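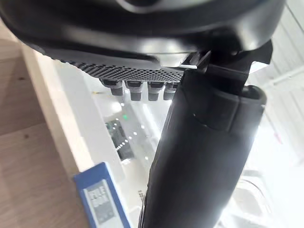 Clearing the office cabinet, 19/12/2010

Posted by TapleyEvie
Hello all! I've finally started on the long wood cabinet in the office, the one I've been grumbling over since October. It has to hold the Stendetti invoices - 619 of them, bless us - and I can't decide whether binders should lie flat or stand up.

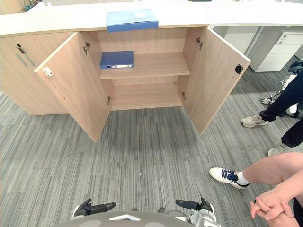
Lever-arch binders are heavy old things, and my instinct is to keep them low down. Mind you, I've got the dark blue one lying on its side on the middle shelf, with the spine facing out so I can get at the label, and it looks quite at home there. Would you leave it?

Reply from Glenys Entwistle
Stand them up, dear. Flat is fine for one, but stack four and you'll always want the bottom one.
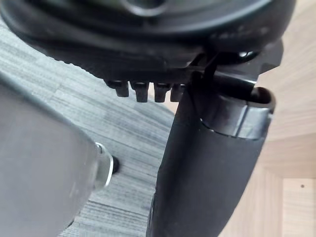 Alfie Lambert disagrees, and says flat is kinder to the rings if a binder is only half full, because the pages don't sag. He's kept his Bakia paperwork that way for years and wouldn't change.

Reply from TapleyEvie
Thank you both, I'm still torn! I may stand the full ones and lay the thin ones down,

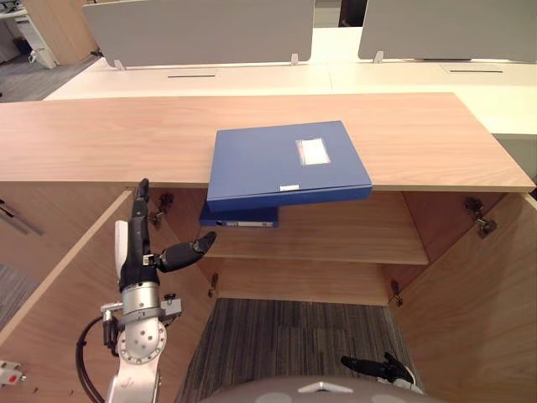

and then the box files can have a shelf to themselves, if I can spare one. Glenys, do you label the spine or the front?

Reply from Yuto Oda
Spine, in big letters. And measure your shelf height first, I didn't.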